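Exposed brick behind a desk: seal it, cover it, or leave it alone?

Home Rooms Forum > Walls and Ceilings

kamarul_ngui
Hello all. I am new here and my English is learned from books and customers, so please be patient with me.

Since October I rent a small flat above a shop, and one room I use for working. One long wall in it is bare red brick, with lighter mortar between. The other surfaces are smooth and white, the ceiling also. My desk stands in front of the brick and I sit there most of the day.

My problem is dust. Each morning I wipe the desk with a damp cloth, and by the evening there is again a thin reddish powder along the back of it, near the wall. It goes into papers and I worry for the equipment.
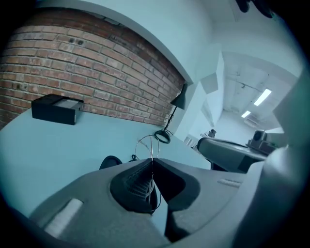
The landlord says I can do what I like with the wall if I don't damage it, and he prefers that the brick remains visible. A shop near me sells a clear sealer called Achari, 660 for the big tin in our money, which is not a small amount for me. Is it worth it? Or should I only brush the wall well and move the desk forward a little? There are also a few small dark holes in the bricks, I suppose from old screws. I would like to fill them at the same time.

pointing_pete
Which part makes the powder, the brick or the mortar? Rub each with your thumb and look at your thumb. If the mortar comes away like sand, no sealer will help you for long. You must rake out the weak joints and repoint them.

kamarul_ngui
Thank you Pete. I rubbed both. The mortar is quite hard in most places. The brick leaves a red mark on my thumb, more near the bottom than at the height of my eyes.

XimengHao
I had the same in my last flat, so I write what I did. First a soft brush, from the top to the bottom, with the vacuum cleaner held under the brush. Not a wire brush! I did it with a wire brush in one corner and that corner was worse for a year, because the hard skin of the brick was gone. Then I waited one week and brushed again. Then two thin coats of a clear matt sealer. Mine was Okix, not Achari, so I can't compare them. The dust stopped almost completely.

Please try it first in a place behind the desk where it will not be seen. Mine made the brick a little darker, even though "invisible" was written on the tin.

oldhouse_marta
I don't agree with sealing at all before you know why the lower bricks are softer. More powder near the bottom sounds to me like damp. If you close the surface, the water will stay in the wall and the face of the brick can come off in flakes. I have seen this in two houses. Is it an outside wall?

kamarul_ngui
Marta, I believe it is between me and the staircase, so not outside. But I am not certain, the building has a strange shape. I will ask the landlord.

XimengHao
If it is inside, Marta's worry is smaller, I think. Also there are sealers which let the wall breathe. It should be written on the tin.

oldhouse_marta
It is written on every tin, Ximeng. I would still tape a piece of clear plastic on the lower bricks, all four sides closed, and leave it for 3 days. If there are drops under the plastic, don't seal. It costs nothing.

pointing_pete
Marta is right about the plastic. And about the holes: don't use white filler, you will look at it every day and be angry. Take a little mortar, mix in brick dust which you collected from the brushing, and press it in with a small stick. Keep it slightly under the surface.

deskbound_77
Different opinion: leave the wall and put a board behind the desk. I had one cut to the length of the desk, 209 cm, and it stands between the desk and the wall without any screw. The powder falls behind it. I vacuum there when I remember.

oldhouse_marta
For a rented room this is a sensible answer. When you move out, the board goes with you.

kamarul_ngui
I like the look of the brick above the desk, so a low board is possible for me, maybe as high as my hand. I will do the plastic test first, then brush as Ximeng wrote, and only after that decide about the tin.

The landlord answered me now. He says staircase side, but he also says there was "an old pipe, years ago". So the plastic is on the wall since this afternoon.

XimengHao
Good. Cover the desk with an old sheet before you brush, and take the electrical things to another room. The fine dust goes everywhere, I found it even in my tea cups.

pointing_pete
And wear a proper mask. Come back and tell us about the plastic.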